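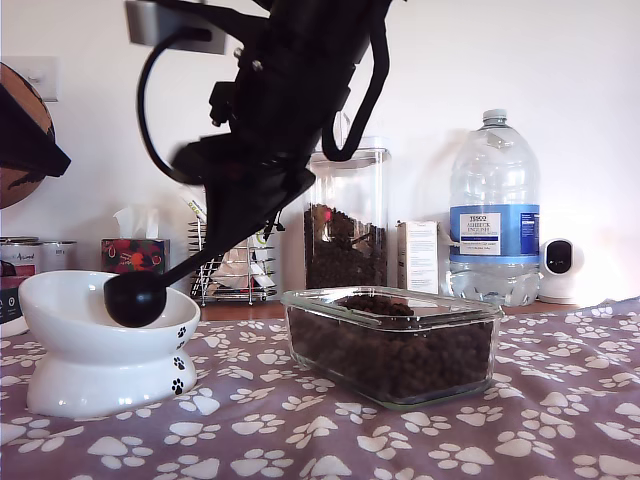
The white raised bowl, with the scoop just over the rim.

Visiting the Amcombe Open: Your Questions

Do I need a ticket for the practice rounds?

Yes, you do, and we'd love to see you there! Plenty of our regulars like the practice days best, when the players are relaxed and will often stop for a chat on their way to the next tee. We let in 800 people a day, so please book early if you have your heart set on a particular one.

Can I bring my phone onto the course?

You can, as long as it stays on silent. Photos are fine all day Tuesday during practice. Once the tournament proper begins we ask you to keep it in your pocket – a click in the middle of someone's backswing carries a surprisingly long way.

Where is the best place to watch?

Oh, everyone has an opinion on this one. Nyokabi Ondieki, our head marshal, sends first-time visitors to the bank behind hole 3, where you can see the green and the next tee without moving your chair. If you would like to follow one group all the way around, wear good shoes, as the climb up to 10 is steeper than it looks on television.

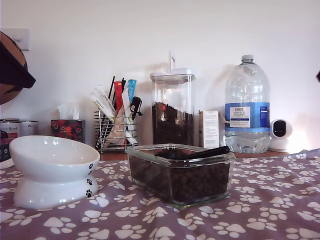

Kibble in the glass dish, on the paw-print cloth.

May I bring a folding chair?

Please do. Chairs without arms are welcome on any of the banks, and you may leave yours in place while you wander off for lunch. It's an old custom here and people are very good about it.

How do I get there from Palcombe?

The shuttle leaves from the Palcombe station parking lot every half hour, starting at 7 a.m., and your ticket covers the ride both ways. We have 2,004 parking spaces of our own, but they do fill up on the weekend.

What happens if it rains?

We play on through rain and stop for lightning. If a whole day's play is called off, your ticket will be good for the next day. Brian Mutiso in the ticket office can help if you aren't able to make it back – stop by the window next to the main gate, open until 6 p.m.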